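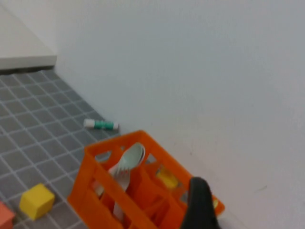 Lob der kleinen Fliese

Es gibt Dinge, über die man in Gesellschaft besser nicht zu lange spricht, und bei mir sind es Fugen. Ich kann an keinem alten Treppenhaus vorbeigehen, ohne die Tür aufzudrücken und auf den Boden zu schauen. Meine Freunde warten dann draußen, manchmal ziemlich lange. Und trotzdem glaube ich fest daran, dass uns gerade etwas Schönes abhandenkommt, und zwar unter den Füßen.

Wer heute ein Bad plant, bekommt in der Ausstellung zuerst das große Format gezeigt. Platten, so groß wie Zimmertüren, möglichst wenige Fugen, am besten gar keine. Das sei ruhiger, heißt es, und leichter zu putzen. Mag sein! Aber ruhig ist auch eine leere Tiefgarage. Ein Boden aus kleinen Steinen hat dagegen einen Takt. Man merkt ihn beim Gehen kaum, man merkt ihn vor allem dann, wenn er fehlt.

Angefangen hat das bei mir im Hallenbad von Skaltcombe, wo ich einen verregneten April lang fast jeden Morgen schwimmen war. Ein bescheidenes Haus, 381 Spinde, von denen ein guter Teil klemmte, ein Kiosk mit furchtbarem Kaffee. Und dann dieser Boden im Umkleidegang: kleine quadratische Steine, leicht unregelmäßig verlegt, zum Duschraum hin sanft abfallend. Wie das Gefälle in die Fläche hineingearbeitet war, ohne dass irgendwo eine Kante stand — ich bin barfuß mehrmals hin und her gelaufen, nur um zu verstehen, wo es beginnt. Ich habe die Stelle nie gefunden. Mit einer großen Platte ginge das nicht, die müsste man schneiden, und der Schnitt läge dann wie eine Narbe quer durch den Raum.

Das ist nämlich die eigentliche Kunst am kleinen Format: Es gibt nach. Es läuft um Säulen herum, in Nischen hinein, über Schwellen, die vor Jahrzehnten jemand schief betoniert hat. Alte Häuser sind ja selten rechtwinklig. Ein guter Fliesenleger verteilt einen Fehler von zwei Zentimetern über die Fugen eines ganzen Flurs, bis er verschwunden ist. Ich finde das großartig. Da kniet ein Mensch tagelang auf dem Estrich und rechnet im Kopf, und wenn er es gut macht, sieht man von dieser Rechnung später keine Spur.

In Lerncombe gibt es noch die Werkstatt Bartoš, die alte Böden ausbessert. Ich habe dort einen Nachmittag verbracht und wollte gar nicht mehr weg. In den Regalen stehen Kisten mit Restbeständen, nach Farbton sortiert, und allein für Grau gibt es dort mehr Schubladen als bei mir in der Küche. Taubengrau, Schiefergrau, ein Grau mit einem Stich ins Grüne, das man nur bei Tageslicht erkennt. Ein Flur, der dort gerade in Arbeit war, hatte 2.000 Steine, und 50 davon waren zu ersetzen. Also wurden Kisten durchsucht, Steine nebeneinandergelegt, ans Fenster getragen, verworfen. Es wäre schneller gewesen, alles herauszureißen. Der Flur hätte dann eben ausgesehen wie jeder andere.

Natürlich kenne ich die Einwände. Fugen werden dunkel, Fugen bröseln, in Fugen sitzt der Kalk. Ich habe selbst schon mit der Zahnbürste in einer Ecke gehockt und geflucht. Aber ich halte Pflege nicht für einen Mangel des Materials. Holz will geölt werden, ein Messer will geschliffen werden, und die Fuge will alle paar Jahre ein bisschen Aufmerksamkeit. Bricht ein kleiner Stein, tauscht man ihn aus. Bricht die Riesenplatte, steht das halbe Bad auf Böcken, und das Dekor wird vermutlich seit zwei Saisons nicht mehr hergestellt.

Auch das Geld wird gern angeführt, und da muss man fair bleiben. Das Verlegen dauert länger, und Arbeitszeit ist teuer. Bei der Sanierung der Schule in Wavard hat man deshalb einen Mittelweg gewählt, den ich sehr mag: große Platten in den Klassenzimmern, kleine in den Fluren und an den Waschbecken, also überall dort, wo gerannt und gekleckert wird. Mehr Fugen bedeuten mehr Halt für nasse Sohlen. Die Kinder hüpfen dort übrigens in der Pause über die Linien und haben Regeln dafür, die ich nach 10 Minuten Zuschauen immer noch nicht begriffen hatte.

Vielleicht ist es das, was mich so begeistert. Ein Raster am Boden lädt zu etwas ein. Als Kind habe ich im Wartezimmer beim Zahnarzt Wege durch die Quadrate gesucht, immer diagonal, nie zweimal über denselben Stein, und der Bohrer nebenan war für eine Weile weit weg. Auf einer fugenlosen Fläche hätte ich nur dagesessen und zugehört.

Wer also demnächst renoviert und unter dem Linoleum auf alte Steinchen stößt: bitte erst einmal eine Ecke freilegen und mit warmem Wasser darübergehen. Und dann eine Nacht darüber schlafen, bevor der Container bestellt wird.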